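Drucken Per E-Mail senden

Ticket 400 — Vorführplatz Nidard, Tag der offenen Tür
Gemeldet von: Siebe De Bruijn
Datum: 21. März 2022
Status: in Bearbeitung

Beim Probelauf für die Besuchergruppen bricht der Ablauf »Buch einräumen« nach dem Anfahren ab. Der Greifer öffnet, der Arm bleibt über dem Tisch stehen, die Steuerung meldet Fehler 9 (Zeitüberschreitung Greifpunkt). Zweimal neu gestartet, gleiches Ergebnis. Auf dem Tisch liegen zwei Taschenbücher übereinander, oben »The Giant, O'Brien«, das untere gelb-orange und verdreht dazu. Dahinter der Tennisschläger, links der Buchständer aus Holz.
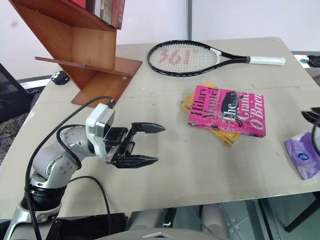
Kategorie: Greifen / Objekterkennung

Antwort Support Orkach: Bitte den Ablauf mit nur einem Buch wiederholen. Die überstehenden Ecken des unteren Buchs könnten die Kantensuche stören.

Rückmeldung De Bruijn: Mit einem Buch läuft es durch. Mit Stapel weiter Fehler 9 — auch wenn beide Bücher bündig liegen.

Antwort Support Orkach: Wir prüfen die Stapelhöhe im Profil. Für die Vorführung bitte vorerst das Einzelprofil laden. Das Protokoll vom Probelauf fehlt uns noch.

Drucken Per E-Mail senden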